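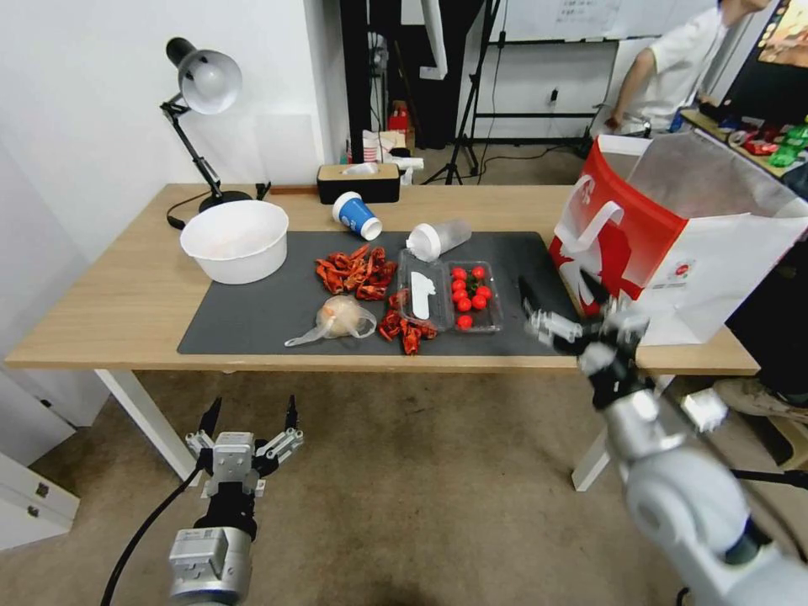 Home | Food | People | Search

Abena Baidoo sorts her dried chilies before anything else. "Wrinkly is fine. Dusty, no."

She's cooked for the Amegashie supper club for 14 years. Small kitchen, one table, everything gets laid out on it first. "If I can't see it I forget it, then I'm back at the store for tomatos."

Cherry tomatoes go in whole. Chilies soaked, then pounded. How many? She laughs. "Depends who's comming."

Her sister Afia Abugri wants it milder. "She can bring yogurt," says Baidoo.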